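Kerkbridge Packing Supplies
Bags & Pouches > Zipper Bags > Slider Bags

Gravano Clear Slider Bag, Red Zipper

In stock
Sold in packs of 100 or by the case of 3000
Add to cart | Add to quote | Save to list

Overview

The Gravano slider bag is a clear plastic bag with a zipper across one end and a small slider that opens and closes it. It is made for parts, paperwork, samples, craft supplies, spare hardware and anything else that needs to stay together and be seen without opening the bag.

The bag is thin enough to fold flat in a drawer or slip inside a carton with the goods. The zipper is red on every size in this range. Customers who use more than one style of bag have told us the color makes it easier to find the opening on a crowded bench, and it also means a bag that has been put back upside down is quick to spot.

The slider does the work of lining up the two halves of the track. With a press-to-close bag you have to run a finger and thumb along the whole closure and hope you did not skip a section. With a slider you pull once from one end to the other. It is easier in gloves and easier for anyone who has trouble with a tight pinch.

What it is used for

Most of our orders for this bag come from repair shops, school supply rooms and small online sellers. Typical uses are:

Loose hardware that ships with flat-pack furniture
Cables and adapters, one set to a bag
Instruction sheets and warranty cards
Sewing notions, beads, buttons and yarn ends
Returned items waiting for inspection
Travel kits and toiletries
Puzzle pieces and game parts when the box has given up

It is not the right bag for liquids on their own. A closed slider bag will keep out dust and the odd splash, but there is a small gap in the track where the slider parks, and water can find it. For liquids, use the Gravano press-to-close bag with the double track, or put the bottle in a slider bag only as a second layer.

Choosing a size

Lay the item flat and measure it at its widest point. Add a finger's width on each side for flat goods such as paper or fabric. For thicker goods, add the full thickness of the item to both the length and the width, or the zipper will be under strain and the slider will be hard to move.

The range comes in three sizes, small, medium and large. All three use the same film and the same zipper. If you are between two sizes, take the larger one. An overfilled bag is the most common reason we are asked for a replacement, and it is not a fault we can cover.

Measurements on our order form are inside measurements, taken from seam to seam and from the bottom fold to the lower side of the zipper. The outside of the bag is slightly larger. If the bags have to fit a tray, bin or shelf divider, ask us for the outside measurements before you order a case.
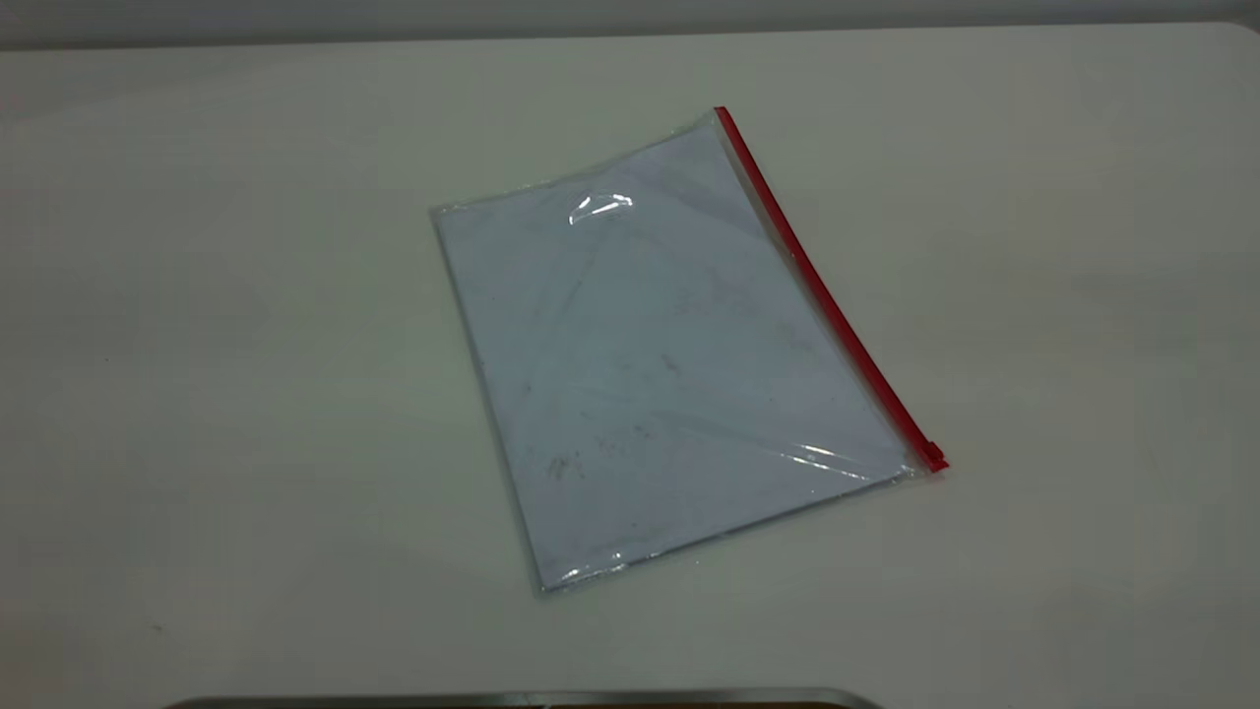

Clear film on both sides lets you check the contents from the front or the back. The film is glossy, so if you photograph goods in the bag for a listing, move the lamp to one side and check for glare before you shoot a whole batch.

The slider is the same red as the track and sits at the end of it when the zipper has been pulled all the way over. Get into the habit of running it fully to the end. A slider left short of the corner leaves part of the track open, and small screws and beads will get through a very small opening.

Filling and closing

1. Move the slider to the open end and spread the mouth of the bag.
2. Put the heaviest item in first, against the bottom.
3. Keep labels and paper flat against one side, print facing out.
4. Lay the bag on the bench and press out the air with the flat of your hand, working up toward the zipper.
5. Hold the start corner with one hand and pull the slider across with the other.
6. Turn the bag over and look along the track.

For fast filling, it helps to stand the open bag in a shallow box with its edge folded over the rim. We do this in our own packing room with the large size and it saves a good deal of time on kits with many pieces. The small size is quicker to fill by hand.

Do not lift a heavy bag by the slider or by the track. Hold it lower down, with a hand under the contents.

Labels and marking

There is no write-on panel on this bag. Permanent marker takes to the film but can rub off with handling, and it comes away completely with rubbing alcohol. Paper labels stick well if the surface is clean and dry. Put the label on before filling, while the bag is flat, and keep it clear of the zipper.

If you need to reuse bags for different contents, we suggest a loose card inside the bag in place of a label on the outside. Abbasi card inserts are cut to fit all three sizes and are sold separately. They are plain on both sides and take pen, pencil or a stamp.

Storage

Keep unused bags in the inner wrap until you need them. Store them flat, away from heaters and out of direct sun. Film that has been left on a sunny windowsill goes stiff along the seams after a while and may split when the bag is filled.

Do not stack cartons of other goods on top of a full case. The weight can set a curve in the zipper tracks, and a curved track is harder to close. If you receive bags with a slight bend, lay them flat overnight under a book and they will usually settle.

Care and reuse

The bag can be used many times. Wipe it inside and out with a damp cloth and leave it open to dry. A dishwasher is too hot for it. If grit gets into the track, run an old soft toothbrush along both halves before moving the slider again – forcing it over grit is what pulls sliders off.

A slider that has come off at one end can sometimes be put back. Line up the two halves of the track at the corner, set the slider over them and press gently until it seats. If the track itself is stretched or torn, the bag is finished.

Details

Product: Gravano Clear Slider Bag
Style: Flat bag, slider zipper at one end
Body: Clear plastic
Zipper and slider: Red
Finish: Glossy
Sizes: Small, medium, large
Write-on panel: No
Hang hole: No
Pack quantity: 100
Case quantity: 3000, one size per case
Catalog page: 89

Related items

Gravano Press-to-Close Bag, double track
For damp goods and as a liner. Clear, no slider.

Abbasi Card Inserts
Plain white card, sold by size.

Nustia Bench Box
Shallow open box for standing bags upright while filling. Holds the medium and large sizes.

Nustia Drawer Divider
Keeps flat bags in order by size. Fits most shop drawers.

Ordering and delivery

Packs are sent from Kerkbridge within 3 working days of the order. Cases may take longer if you need more than one size, as they are picked separately. You will get a message when the order leaves us.

Mixed cases are not available. If you want to try the range before buying in quantity, ask for the sample set, which has one bag in each size. There is no charge for the set but we do ask for a business or school address.

Unopened packs can be returned in the wrap they came in. We can't take back opened packs unless there is a fault. If a slider or seam fails on first use, keep the bag and send us the pack label with your message – the label tells us which batch it came from.

Common queries

Food: We do not list this bag for direct contact with food. Wrapped snacks and sealed packets are fine.

Freezer use: Not recommended. The film gets stiff in the cold and the slider becomes hard to move.

Other zipper colors: Red is the only color at present. A version with a clear zipper is due in September and will be listed on its own page.

Printing: We can print one color on the front of the bag for case orders. Artwork has to stay clear of the seams and the zipper. Ask for a quote before sending files.

Recycling: Rules differ from town to town. Many local programs do not take thin film with household recycling, so check with yours. Take out any card inserts first.

Page updated 22 June 2026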